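Grorkmont Family Room – where we're up to
Progress report for August, second payment

Hi all, and thanks again for letting me write these the way I talk. The short version is that the room is open, it's busy, and we've got $1,967 of your grant left to spend before the next report.

Opening on Wednesday mornings was meant to be a trial, but the parents have pretty much decided for us that it's staying! We've added the afternoon as well, so that's 2 sessions a week now. 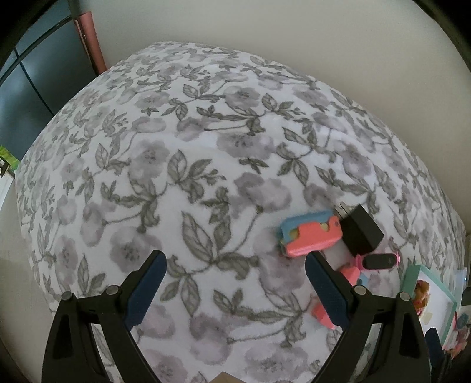
Floral covers, and plenty of cushioning on this one.
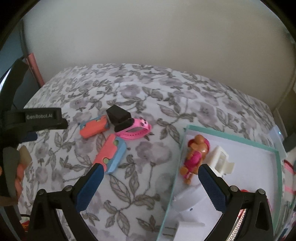 Word came back from Pietrzak that the afternoon session is the one they'd fight to keep, and could we please push the finish to half past four so the school pick-up crowd can make it. I've said yes for the rest of term – it costs us a bit more in heating, but I can cover that from what's left.

The soft mats from Gistosport turned up (four of them, all the right colour) and the Ferno storage shelves are on order. I'd hoped to have those up by now, sorry. The supplier keeps moving the date.

We printed 100 flyers for the library and the medical centre and they've all gone, so I'd like to do another run if you're happy with that. Let me know by the end of the month and I'll get the quote over to you.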